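Automation and Everyday Work, session 3 handout
Instructor: Inna Demchenko
Reading before class: Kravchuk chapter on handwork, skip the math

Where we left off: can a machine do chores yet? Short answer from last time was "some, in a room built for it." Dishwasher yes. Unloading the dishwasher, not so much. Towels slow. Shop floor better than the home, same part, same place, all day long.

Today: thread, string, cable, cloth. The floppy stuff. Sewing on a button, lacing a boot, tying up a trash bag, running a wire harness through a door panel. All the same family of problem.

Why floppy is hard (quick list, we'll go over it)
- a mug has one shape, a thread has as many as it likes
- pull one end and the other end does something you didn't plan
- it hides behind itself, and behind your tool
- fingers feel a snag before eyes see it. Most grippers don't feel much

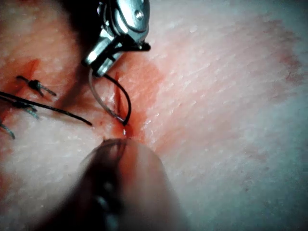
Mending is the chore I want you to hold in your head for the next hour. A torn pillowcase, needle, thread, a few stitches, tie off, trim. Ivan Stetsiuk timed his grandmother for his term paper and she talked the whole way thru. Surgical stitching is the same job with higher stakes and a lot more money behind it, so it's a good place to look for how far along the machines are. Look at the loop hanging under the gripper over the red cut. It's small, it has a bend in it on the black side, and a controller has to know where both strands go before anything gets pulled tight. Then there is the other long strand off to the left, lying close by those two finished knots. A person ignores it. A program has to be told which thread matters, or learn it.

Ask yourselves: who is moving the arms? A tool driven by a person at a console is not automation in the sense of this course. You can't tell from a still picture. Always ask. Half the videos people send me leave this out and the comments all say "robots can do it now."

Terms for the quiz
Teleoperated: person moves it, machine copies.
Shared control: person picks the spot, machine does the motion.
Autonomous: machine picks and does. Person may still have a stop button.
Regrasp: letting go and taking hold again somewhere better. Sounds like nothing. Most of sewing is regrasps.

Two hands
One hand pushes the needle, the other one catches it. The handoff is where things go wrong. Miss the catch, the needle slips back, start over. Folding a fitted sheet has the same trouble, so does threading a belt on a sewing machine (Solline shop visit, bring closed shoes).
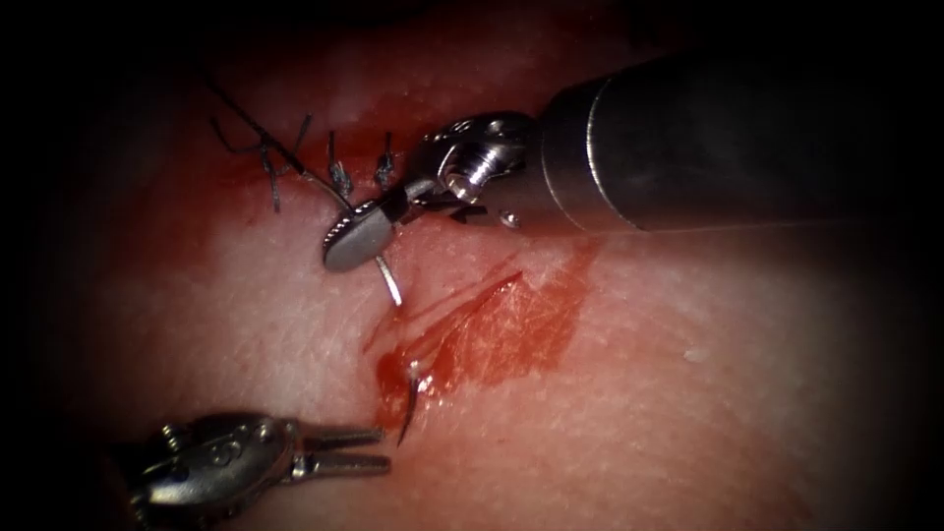

Fig. 2. Needle in the upper jaw, lower jaws open near the exit point. Three knots tied along the cut.

Compare with Fallis laundry demo from last week. Towel drops, you pick it up, no harm done. Here a drop costs you. Stepan Boiko asked whether that makes the surgical case "ahead" of laundry. Depends what you count. Better tools and more patience, yes. But the work area is tiny and the lighting is set up for it. Your laundry basket is neither.

Shop floor note: Kindar still has people doing the cable ties by hand. Ostap Fedoruk worked a summer there, will talk for 17 minutes, please dont be late.

For next time
1. Pick one chore with string or cloth in it. Write down every regrasp you make. Count them for real, with somebody watching you.
2. Mark which ones you did without looking.
3. One page, which step would you hand to a machine first and why. Jozef Wouters is grading, he wants it typed.

Room change: we are in 844 from now on. Slides go up when I get to them.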